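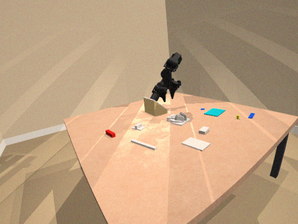 A black robot arm leaning up behind a tan wedge.

Setting up your first defense base in Sketorar

So you cleared the Evstead tutorial and the game just dumped you on an empty plot with 1,923 scrap and no instructions. Welcome! This is my favorite part of the whole game, and you can get a really solid base out of that starting scrap if you spend it in the right order.

I'm writing this for new players on the current version. If you already have a level 5 core you can skip down to the part about wave timers.

Step 1: Put the core in a back corner

Open the build menu and drop your core two tiles in from either back corner. Raiders spawn along the front edge and path to the core by the shortest open route, so a corner gives you the longest walk and only two sides to cover. Don't push it all the way into the corner, though. You need those two tiles later for the repair bay, and moving a core costs 642 scrap (ask me how I know).

Step 2: Build one Pisby turret, then stop

Pisbys are cheap and they shoot fast, and the temptation is to line up four of them. Build one, facing the longer approach. It will handle waves one and two by itself, and you'll want the leftover scrap for walls.

Step 3: Wall a path, leave a gap

Fully closing off the core makes raiders attack the nearest wall, and then you have no idea where they'll end up. Leave a gap one tile wide, and put it where they have to pass the Pisby twice. An S shape works great on the small plot. Hold the rotate key while you drag and the corners snap together on their own — I played for weeks before I found that!

Step 4: Unlock the Nikolaidis beam

This is where it gets fun. The beam hits everything in a straight line, so it loves a long hallway. Place it at the end of your longest stretch of wall, looking straight down it. Set its target mode to "Farthest." On the default mode it keeps swinging around to chase whatever is closest and wastes half its charge.

Power draw is 70 at idle and 76 while firing. Your starter generator can run it, but only with the floodlights switched off. Check the little bar at the top left before you start a wave.

Step 5: Learn the wave timer

You can call the next wave early for bonus scrap. Through wave five, do it every time. From wave six on, wait until your walls are back to full health, then call it. Wave eight brings the first shield carrier, and a damaged front wall will fold in seconds.

If you keep losing on wave eight

Watch the replay from the overhead view and look for the spot where raiders bunch up. Move the beam so its line crosses that spot. Ciarán Gilmartin suggested adding a slow pad right there too, and it got me through on the very next try.

Slow pads don't stack, by the way. Two side by side do the same as one, so save the scrap and put it toward your second generator.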